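Skustness, the two-arm sorting rig built at the Flurwood shared workshop, is ready for visitors

2025-11-06. I'm Refugio Quezada, and I'm thrilled to say our plans are now free to download!
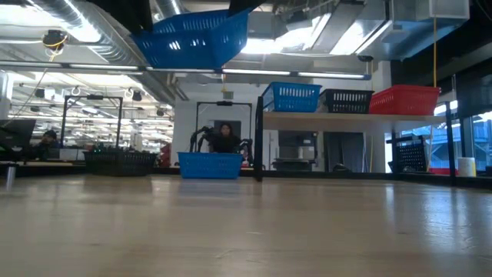
Skustness took us 439 evenings and more zip ties than I'd like to admit. Bastien Barbier wrote the motion code, I did the frames and wiring. We stuck with open-topped plastic baskets, like the blue one in front of the two black arms, and any color works (red, black, whatever you've got). Parts came to $3,763.

Come see it, 15 Varnitz Lane!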